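Student Work > Work and Society > Project Reports

What the arm does and what Iveta does now

For my project I picked the packing room at Skellent, where they put together desk sets for offices and schools. I chose it partly because my aunt's neighbor, Iveta Vaněk, has packed there for 20 years and could get me in the door (thank you, Iveta!), and partly because I wanted to write about people and not only about machines. I went in October and stayed for three full shifts, mostly on a stool by the sample table, trying to keep my elbows out of the way.

Before the arm, six people packed by hand. They still have six, which surprised me, because I had my sad ending all planned out. What changed is who does what. The supervisor, Přemysl Vaněk (Iveta's cousin, so yes, it's that kind of place), moved two packers over to checking and one to what they call feeding, where you lay out the stuff for the arm and take away whatever it has filled. The other three still pack the odd orders by hand, the ones with a gift card or a weird-sized notebook.

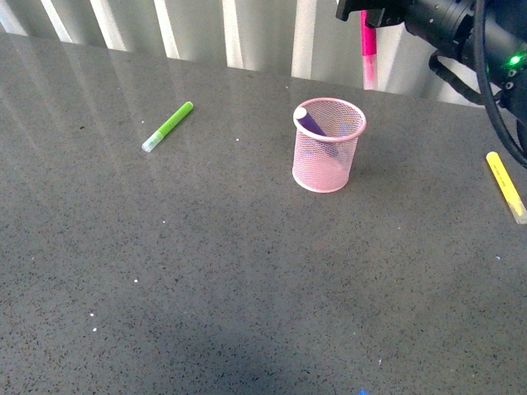
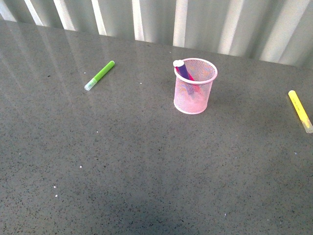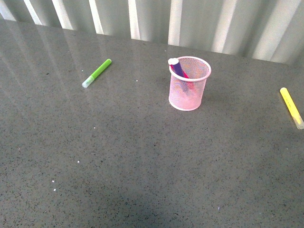
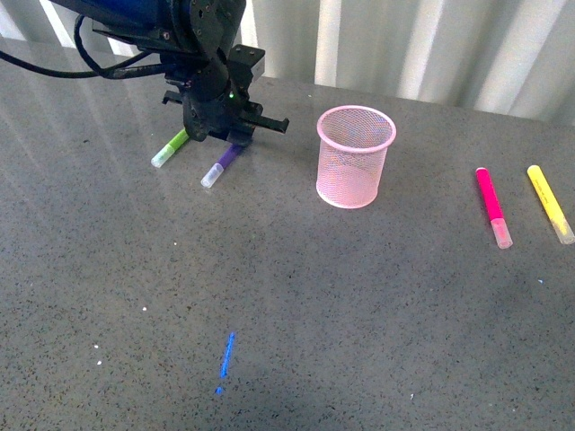 Markers and a pink mesh cup, at the sample table.

Feeding was the job I ended up caring about most, and I hadn't even put it in my project plan. Iveta does it on the early shift, and she says the hard part is that you have to think ahead of something that doesn't talk to you. When she packed by hand she grabbed markers by the fistful and never looked at them. Now she looks at everything. In the last picture the green and the purple one are lying nearly side by side under the gripper, with the pink and the yellow over on the other side of the cup, and how far apart to put things down is exactly what she and Přemysl argue about over coffee. She likes more room between them. He wants them closer, to save time on the travel. I heard this argument on all three shifts and I'm on her side, for what it's worth.

I asked everybody the same question, which was what they miss. Miroslava Kováčik misses talking. The old benches faced each other and the new ones are in a row, so she has to lean way back to say anything to anyone, and by the afternoon she mostly gives up. Tsz-kin Lai doesn't miss a thing! His wrists used to hurt by lunchtime, and he moved to checking and took to it right away. But he did say checking makes him sleepy in a way packing never did, and he'd swap for an hour or two every day if they let him. Iveta misses being fast. She was the fastest in the room for years, and there's no fastest at feeding.

Pay was touchy so I'll keep it short. Checkers get a bit more per hour, feeders get the same as packers, and Iveta thinks feeding should count as the harder job. Přemysl told me he agrees with her but it isn't up to him.

One thing I did wrong: I only talked to the early shift. Sabina Jurčo, who read my draft, pointed out that the late shift has newer people who never packed by hand at all, and they might not miss anything. I'd like to go back and ask them, and I'd also like to find out if the swapping idea went anywhere. Tsz-kin was going to bring it up at the next shift meeting.

Filed under: Student reports, Jobs and technology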